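From: Tyra Ljungberg, Facilities Office
To: Nekosholm house list
Subject: Re: Plate racks for the shared kitchens

Dear colleagues,

Thank you to those who replied to the first notice. Adeel Chaudhry's message is quoted in full so that the points he raises can be answered in order.

> From: Adeel Chaudhry, Lenihan wing
> Subject: Plate racks for the shared kitchens
>
> Dear Tyra,
>
> The Lenihan kitchen representatives have discussed the proposal to replace the wire drainers with wooden peg racks. We are broadly in favour. The present drainers leave rust marks on the worktop and the smaller plates fall through them.
>
> We should be grateful for an answer on three matters. First, will the pegs take the round plates we already have, or are new plates to be bought? Secondly, is a rack to stand beside the sink or elsewhere? Thirdly, who is to be responsible for oiling the wood?
>
> I would add that our kitchen has very little worktop to spare - anything wider than the present drainer will be in the way of the kettle.
>
> With kind regards,
> Adeel Chaudhry

On the first point, no new plates will be bought. The coloured round plates issued to all kitchens last September are to stay in use. They stand upright between the pegs, one plate to each gap, and should not be doubled up. Bowls and mugs are not suited to this type of rack and should be dried by hand and returned to the cupboard.

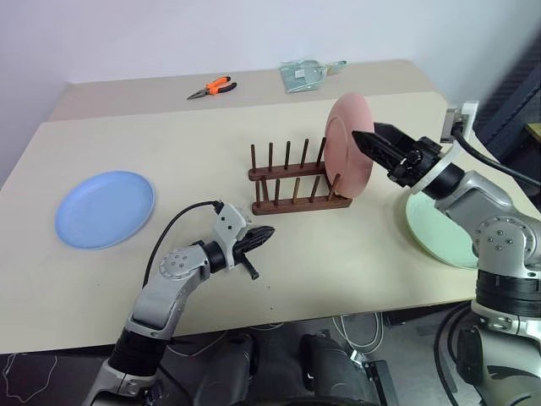
Dark brown peg rack with a pink plate standing at one end; a pale blue plate lies on the table to the left.

On the second point, the rack has two rails and may be turned to suit the space available. Kitchens with a narrow worktop may prefer to set it at an angle. It should be kept clear of wall sockets and of the hob, and a folded cloth should be placed underneath whenever wet plates are put in it. Kitchen representatives are asked to agree a position among themselves and to keep to it, so that the cleaning staff know where to find the rack in the morning.

On the third point, oiling will be arranged by this office twice a year. Residents need only wipe the rails and pegs with a damp cloth once a week. The racks must not be soaked or put in the dishwasher. If a peg works loose, please report it to the Facilities Office and leave the repair to us. Glue from the stationery cupboard is not suitable for anything that touches crockery.

The order has been placed with Brusska for 75 racks. Of these, 50 will go to the kitchens in the Lenihan and Clomeo wings and the remainder will be held in the store for the other houses. Each large kitchen will receive two. A kitchen that would like only one should let me know before the delivery is divided up.

The old wire drainers are to be emptied, wiped down and left by the store door by 5 p.m. on the day of delivery, which will be announced on this list. Please do not put them out with the general waste.

Further questions may be sent to the list or to me directly.

Yours sincerely,
Tyra Ljungberg
Facilities Office, Nekosholm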